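Rev. 2021-01-31, checked by V. Mansilla

# Dry goods on the bench: setup rules for gripper work

These rules apply to hand-held and arm-mounted grippers used with kitchen containers at the Skincombe bench. They cover grains, beans and dried pieces in jars or open cylinders. Liquids and powders have their own sheet.

## Before you start

- Wipe the tabletop and let it dry. A single stray grain under a container is enough to tilt it.
- Check that both fingers open and close fully with nothing between them. Tighten any loose finger bolt by hand tool only.
- Inspect finger faces for grit. Clean with a damp cloth, no solvent.
- Food used on the bench is marked NOT FOR EATING and stays marked. It doesn't go back to the pantry.

## Filling

1. Fill open containers no higher than two thirds. Half is better for tall, narrow ones.
2. Weigh the contents and write the weight in the log. The limit for a plastic container is 500 g of contents.
3. Leave the pile as it falls. Don't shake it level unless the task sheet calls for a level surface.
4. Use one kind of grain per container. Mixed lots get thrown out.

## Placement

1. Keep the target container at least 13 cm from the front edge of the table.
2. Put lidded jars behind or beside the target, never between it and the gripper.
3. Glass stays out of the closing path of the fingers. If a glass jar has to be the target, use the soft pads and halve the closing speed.
4. Route cables behind the rack. Nothing hangs at finger height.

## Approach and grip

1. Open the fingers wider than the container before moving in.
2. Come in level, with the container centered in the gap. An off-center approach pushes the container before it grips.
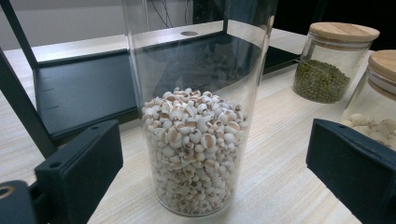 3. Close until both faces touch, then stop. Add force in small steps and watch the wall of the container for bending.
4. Lift straight up by 7 cm and hold. If the container slips or turns, set it down and start again from step 1.
5. Clear plastic and glass can fool depth sensors - confirm the position by eye before the first grip of each session.

## Spills

Stop the gripper, open the fingers and switch off power before reaching in. Sweep grains away from the finger joints with a dry brush. Round grains roll, so check the floor as well. Log the spill under code 163, with the container type and the fill weight.

Changes to this page go through Murdo Dalgleish. Replacement pads are in the drawer marked Trostwood.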